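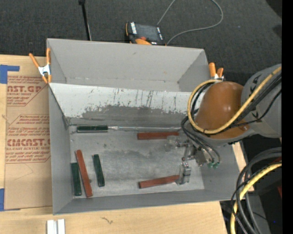
Sorting bin, current state: sloping panel, floor, six blocks.

Ticket: wear on sloping panel, gray bin
Status: reopened
Supplier: Pledano
Site: Trallason, bench room

Problem as first reported
White face of the sloping panel is wearing through. Broad gray patch along the lower half, plus short dark scratches across the panel. Floor is scuffed too, with a darker smudge near the middle.

Reply from supplier, pasted in
"Surface marks are cosmetic and will stop once the panel has settled. Wipe with a soft cloth and continue normal use."

Our response
I don't buy it. Panels don't settle. We had 600 cycles on this one when the first marks were logged in January, and the patch has grown since. If the finish was meant to take green and red blocks sliding into it all day, somebody should be able to tell me what it was tested with.

Tried so far
1. Soft cloth and warm water, 2 passes. Took off some dust. The gray patch stayed the same.
2. Bruvar cleaning paste, left on for 40 minutes. The can says it lifts scuffs from any hard surface. It didn't lift these.
3. Checked the block ends by hand for burrs. Found one rough corner on a green block and sanded it. Too early to say if that matters, and I doubt one corner did all this.

Not tried
Repainting. El Idrissi quoted for a recoat but wouldn't say how long it would hold, so I left it.

Open questions
Is the shiny strip along the bottom of the panel supposed to protect that edge? The worn part is on the panel face, so I can't see what good it does up there.
Is the white a coating or a film? The supplier has called it both — I'd like one answer in writing.

Next step
Replacement panel requested. Ticket stays open until it arrives.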